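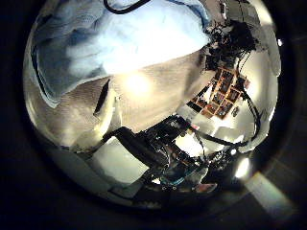

Light blue fabric, tan fabric.

Fluvo Church Glass, second version
$109
Weight with strap: 452 grams
In stock at the Graltumdale shop and by mail

Overview

The Fluvo is a small pair of binoculars sold to people who like looking at old churches. The maker says it will "bring the medieval roof to life." We have our doubts about that. A roof forty feet up in a dark nave stays dark whatever you point at it, and if the bosses were scraped and repainted by the Victorians, you will get a closer look at Victorian paint.

What the Fluvo does well is focus near. Most binoculars are built for birds and go soft on anything closer than a parked car. With these you can stand by the font and read a wall tablet on the other side of the aisle, or follow the tracery in a window without climbing on a pew. If you spend your weekends going from village to village with a list of towers, that is worth something. Whether it is worth $109 is a fair question, and we try to answer it further down.

What the box says, and what we think

"Sees in the dark." It doesn't. It gathers a bit more light than a compact of the same size, and on a bright morning with clear glass in the windows you will notice. In a north aisle in January you won't. Find the light switch first. Many churches have one by the tower arch, sometimes with a coin box.

"Steady as a tripod." The body is heavy enough to cut down on shake, and leaning on a pillar helps more.

"The only glass made for churches." Junard has sold one for years. The Junard is lighter and a little cheaper, with a narrower view, so you do a lot of hunting around before you land on the angel you wanted. Lukáč makes one too, with better glass than either, and priced like it.

"Fits any pocket." Coat pocket, yes. We would not try it with jeans.

In use

Fathima Munshi from the shop took the second version around 11 churches in the Graltumdale valley. Her notes, shortened:

Best on carved capitals, hatchments and the upper stages of towers from the churchyard. Flint and brick patching shows up nicely, and you can see where a belfry window has been made smaller. Good on masks and gargoyles if the sun is behind you. Poor on wall paintings. The ones that have faded to pink smudges are still pink smudges, only larger. Poor on stained glass in full sun, where the edges of the leads pick up a purple line. Eyecups fine with glasses, but they work loose.

The first version had a focus wheel that stuck in cold weather. The new wheel is wider and turns more freely. It also turns when you don't want it to, so expect to refocus after the glass has been in a bag.

Do you need it?

Maybe not. If you mostly go for the outside of the building, the setting and the pub afterward, keep the birding pair you already own. If you go for brasses and floor slabs, buy a flashlight and hold it low to one side. The Fluvo earns its keep for one kind of visitor, the kind who reads every monument and gets a stiff neck from the roof. You know who you are, and you may have a Junard already, in which case try ours in the shop before you trade up.

What comes with it

Binoculars, neck strap, lens cloth, soft case, and a fold-out card called "Know Your Windows." The card puts Decorated and Perpendicular in the right order and gets the dates of Early English wrong. We have told the maker twice.

Warranty

3 years from the maker on the body and lenses. Strap and case are not covered. The maker calls the case "pilgrim-grade," a phrase we can't find a meaning for.

Customer comments

Ivone Sales: Bought for a tour of round-tower churches. Does what this page says and no more. The strap is too short.

Benedito Guerra: I wanted to see the faces on a hammerbeam roof and I saw them. Two stars off for the price and one back for the close focus.

Dalva Holanda: Is it waterproof?

Reply from the shop: The maker says "weather ready." We take that to mean drizzle. Please don't test it further, as water damage isn't covered.

Ordering

Mail orders placed before noon go out the same day. Returns are accepted if the case is clean and the card is still in it. For questions about the Fluvo or the Lukáč, ask for Chelsea Bramwell at the shop. She uses the Junard.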